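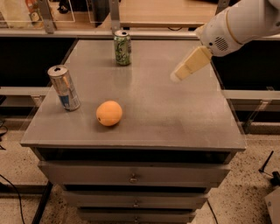

two cans and an orange. three drawers underneath

Mared Sayce
September, 6.40am

ok thread on the verge garden bc people keep asking and I keep typing the same reply

1/ the verge out front is council land. you need the permit BEFORE you dig. I dug first. do not do that, the bloke from council was nice about it but still

2/ soil was rubbish. builders sand, bits of tile, a whole thong. put down 7 bags of compost and a bale of pea straw and it just vanished. did it again in autumn

3/ plants: kangaroo paw along the kerb, pigface on the hot side, saltbush at the driveway end. lost every correa I put in. every one. stopped buying correas

4/ tubestock!! not the big pots. Storkell nursery does trays in autumn and they catch up to the big ones in a year, less if it rains

5/ total spend so far $2453. yes I know. $1000 of that was getting the old concrete strip cut out and taken to the tip, so if your verge is just grass you're way ahead of me

6/ watering. hand watered all first summer, before work, two cans at a time from the side tap. hose doesn't reach. second summer maybe once a fortnight. this year nothing yet

7/ dogs. they will wee on the saltbush. saltbush doesn't care

8/ keep it under 75 cm near the driveway, that's our council's rule so drivers can see, yours might be diffrent. look it up under "street verge" not "nature strip", took me ages to find

9/ Novik St people, there's a mulch drop coming, over half the load is spoken for already. msg me if you want some, bring your own barrow and a fork

10/ also whoever took the little kangaroo paw by the letterbox, it was the yellow one, they hate being moved, give it heaps of water for teh first month

11/ will do the seed saving one another time, got to get to the train

We use cookies to remember your settings. Accept / Manage

Contact | © Nesuvero | Back to top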